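Fumlow Recipe Notes, README

Fumlow is a collection of home recipes written down from family notebooks. Each recipe is one plain text file. The collection is kept by Pacita Sarmiento and Domingo Bustos. Last full check of the files: May 30, 2018.
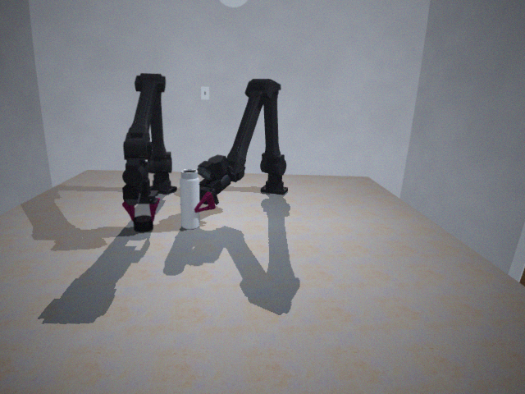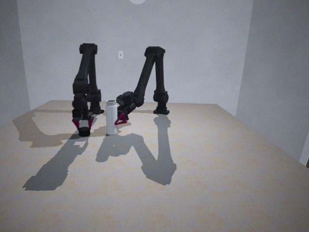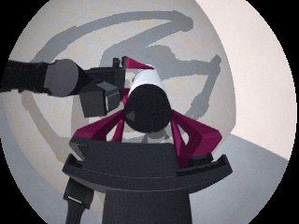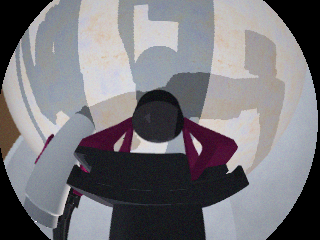 What is inside

The folder "recipes" has 1659 files. Of these, 1221 have complete amounts for every ingredient. The others have at least one amount missing, for example "salt" or "enough vinegar". We did not fill these in. If the notebook says only "sugar, like always", the file says the same.

The folder "notebooks" has a short text for each notebook: who wrote it, in which years if we know, and in what condition the pages are. Three notebooks have water damage, and the words we could not read are marked with [?].

File format

The first line is the title, as the writer gave it. After it come these fields, each on its own line:

name_local – the title in the original language
notebook – the short code of the notebook
page – page number, or "loose" for a paper put between the pages
serves – a number, or empty
amounts – "full" or "part"

Then one empty line, then the ingredients, then one more empty line and the steps. Line breaks inside the steps are ours. The writers mostly used no paragraphs.

Units

Cups are a problem. In the Clesurico notebooks a "cup" is a coffee cup, and in the Shenoy notebooks it is a rice measure. Please do not convert cups between notebooks with one table. Grams are always grams. Oven heat is often written only as "medium" or "strong", and we keep these words.

Translation

Jennylyn Tan made the English translations and Rommel Pascual read them against the originals. Names of dishes are not translated. Names of vegetables are translated when there is a common English word – if not, the local word stays, and a short explanation is in the file "words.txt".

Known mistakes

Some recipes are in the collection two times, because a daughter copied them from her mother's notebook. We keep both, as the copies often differ in small things. The page numbers of the second Shenoy notebook are wrong after page 300, where the writer started again from 1. We hope to correct this in December.

Use

You can copy, cook and print the recipes freely. If you print more than a few, please name the notebook they come from. Corrections can be sent to Amrit Fehr, with the file name and the line.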